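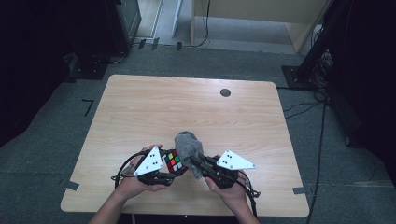
Light wood table on grey carpet

Reading order for the Cimska books?
posted by plernstead_reader, 2025-11-27

I have finished the first Cimska novel, the shifter romance set in Pinum. The shop lists a prequel novella of 116 pages and an omnibus of 665 pages. Does the novella spoil the second book, and is it in the omnibus?

inkandclaw
Publication order is safest. The novella gives away who leads the rival pack, and book two holds that back until the last third. Read it after book two. The omnibus has the three full novels only - the novella is sold separately. Check the contents page before paying, as the July reissue has a different cover but the same text.

Cheung
I read the novella first and it was fine. The hero is better in it anyway.

tallow797
Agree with publication order. One addition: the e-book omnibus drops the epilogue to book one, where the heroine moves into the pack house. The paperback keeps it. Book three refers back to that chapter twice, so the paperback is the better copy to buy.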